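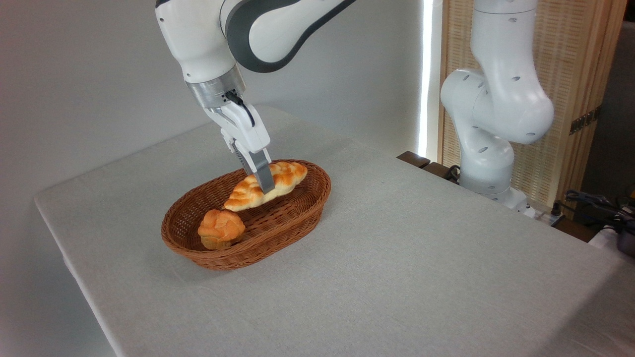 ## September, 14:20: crust firmness, enriched dough

Continuing the staling work on the Triven flour. Plaited loaves only from now on; the tin loaves gave too little crust for the probe.

- Dough mass 729 g, three strands, egg wash once before proving and once after.
- Proof 60 min, covered. Cabinet at Stemmont setting, unchanged since the last batch.
- Cooled on the rack, then bagged. Bags from Skultell, the thicker grade.

Peak force on the crown, first loaf: 2816 mN. Second loaf lower, but the probe landed in a groove between strands, so discard. Mark the crown with a pencil dot before bagging next time.

Crumb slices held under load for 300 s. Recovery still slow at the base end. Possibly underbaked there; check the lower element before blaming the flour.

The Sheehan balance drifts after the door has been open. Re-zero between weighings and write the zero down.

To do: repeat with the older sack, same wash. Need more bags. Moisture dishes are still in the oven, read them before going home.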